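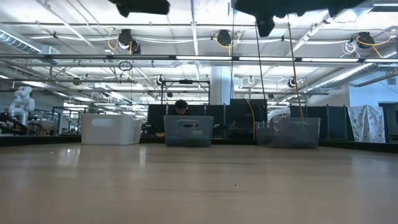
Does the cable lock go through the action or around the trigger guard?
Through the action, with the gun unloaded, so it can't close on a round.

Search this notebook... Go

12/2/19

Third set of locks for the Fletholm safe storage handout. 73 Tevero cable locks in the carton, keys taped to each. Opened and closed 18 of them. One key sticks at the half turn. Set that one aside.
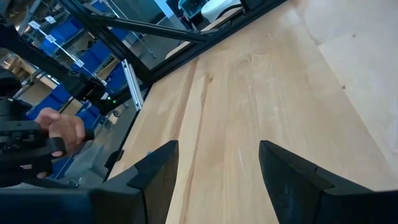
The Wang locks have a shorter cable and won't reach through a long receiver. Fine for pistols. The handout says "fits most firearms" and needs rewording before March.

1. Pull each cable by hand, then with the spring scale.
2. Check the key number against the tag.

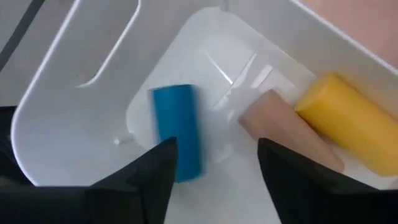
3. Bag the lock with the instruction sheet, English side out.

The ordinance only says "locking device," so cable and trigger locks both count. Still want the cables pulled on a proper bench. A butcher-block top with the planks running side to side gives straight lines to lay a cable against, and any kink shows. Print order is 800 sheets.

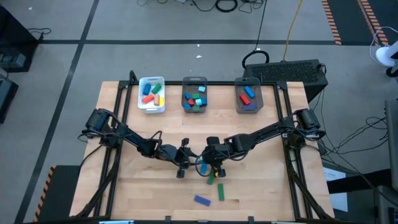 Key control is the weak spot. Two Tevero locks opened with the same key, tags 12 and 31. Will write to Gudedell, who ships them. Until they answer, pulls go crosswise to the narrow planks on the table, pale strip to pinkish strip, same span every time.

Comments (2)
Same key problem with our last carton. Check the tags in pairs.
Does the sheet cover lever actions?

Gudedell orders: see contact page | © 2019 | Back to top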